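2024-02-09

I finally got around to the sweaters this week. They have been sitting in the bottom of the hall closet since the January cold snap, in the sort of heap that starts as "I'll deal with it Sunday" and then turns into part of the furniture (I walked past it every morning with my coffee and my eyes straight ahead).

The trouble with thick knits is that I never learned to fold them. I grew up in a house where everything went on a hanger, and my poor cardigans all had those little shoulder bumps, like they were wearing somebody else's bones. When we moved to Rorkdale the closet was tiny, the house being from 1956 and built for people who must have owned two coats between them, so hanging was out and I had to start over with shelves. 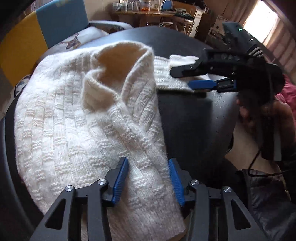

My way of doing it goes like this. Lay the sweater face down on a table, never the bed, the bed is too soft and you end up chasing the thing around. Smooth the body out from the middle with flat hands. Then bring one side in with its sleeve, fold the sleeve back down on itself, and do the other side to match. Take hold of the cuffs gently, especially on a fuzzy yarn, and don't tug! Last comes the hem, up to the neck in thirds if it's bulky, or just in half if you have the shelf depth.

I keep the stacks to 5 at most, with the heaviest on the bottom. I once went to 10 and the whole tower slid out onto the dog.

The cotton storage bags I like are from Bataineh, and I've had mine long enough that the drawstrings have gone soft. I still need a new cedar block or two for the back corner, so that's on the list for next time I'm over in Virkgate. The scarves are still in their basket and can stay there until spring.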